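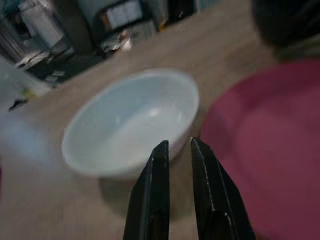
Ticket 43, dishware, status: reopened Thursday

Reported problem: the white Foltanen bowls come out of the dishwasher with a cloudy film inside. The McIver rep says it's hard water and wants us to buy softener salt. I have my doubts. The plates go through the same machine in the same water, and I've had no complaints about the pink ones. Look at the white bowl on the table next to the pink plate: the bottom is milky with a slightly greenish cast, while the upper left wall leans blue-gray. It has bright spots too, but I'd put those down to the room lights. I'm not ready to call the milky part film either, going by one picture.

Tried so far:
Ran the Putora rinse aid at setting 3 for 12 loads. No change that I'd swear to.
Wiped one bowl with white vinegar. Attila Mészáros says it looked better. I say it looked like a bowl that smelled of vinegar.
Water test strip read 300. The rep calls that hard. The rep also sells the salt.

Reply from Livance support: "Please confirm the bowls are dishwasher safe." They are, it's stamped underneath. Asked them if the glaze is meant to look like that when new. Waiting.

Next: wash one bowl by hand for a week and set it beside a machine-washed one. No salt order until then.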